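Why Does a Tall Tower of Blocks Fall Over?

Have you ever built a tower so high that you had to stand on your tiptoes, and then, just as you reached up with the very last block, whoosh, down it all came? Don't feel bad! It happens to grown-ups too, even the ones who build real towers for a living.

The secret is something called balance. Everything around you is being pulled toward the ground all the time by gravity. It pulls on your shoes, your sandwich, your sleepy cat, and every single block in your tower. Now, each thing also has a sort of middle spot where its weight evens out. Grown-ups call it the center of gravity. You can find it on a ruler by laying the ruler across one finger and sliding it along, little by little, until it stops tipping.
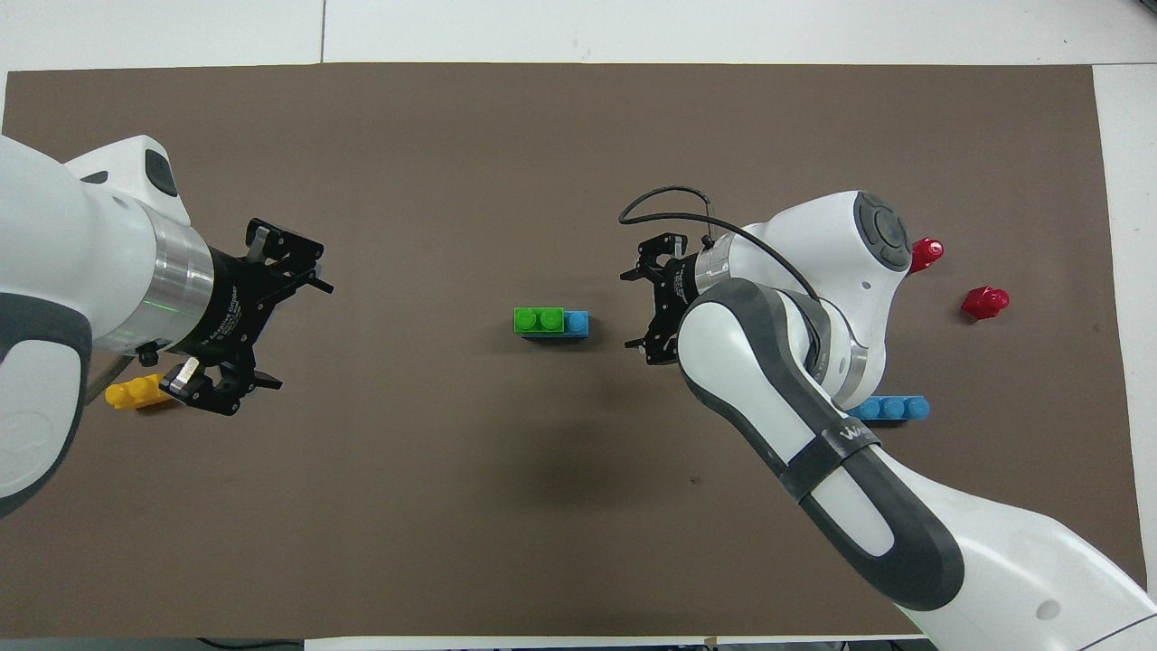

As long as that middle spot stays above the bottom of your tower, the tower will stand. But if you put a block on a bit crooked, and the next one a bit more crooked, the middle spot creeps sideways (very quietly, so you might not notice). Once it goes past the edge of the bottom block, gravity tips the whole thing over. Crash!

That's why a wide bottom helps so much. Try it yourself: stand with your feet squeezed together and ask a friend to give your shoulder a very gentle push. Wobbly, isn't it? Now stand with your feet apart and ask for the same push again. Much better!

Real buildings need a good bottom too, and theirs is called a foundation. Part of it is usually hidden underground, a bit like the roots of a big old tree. Next time you walk past a place where people are building, see if you can spot the hole where the foundation will go (from behind the fence, please!).

Now go and find 3 blocks, and see how far you can slide the top one before it falls.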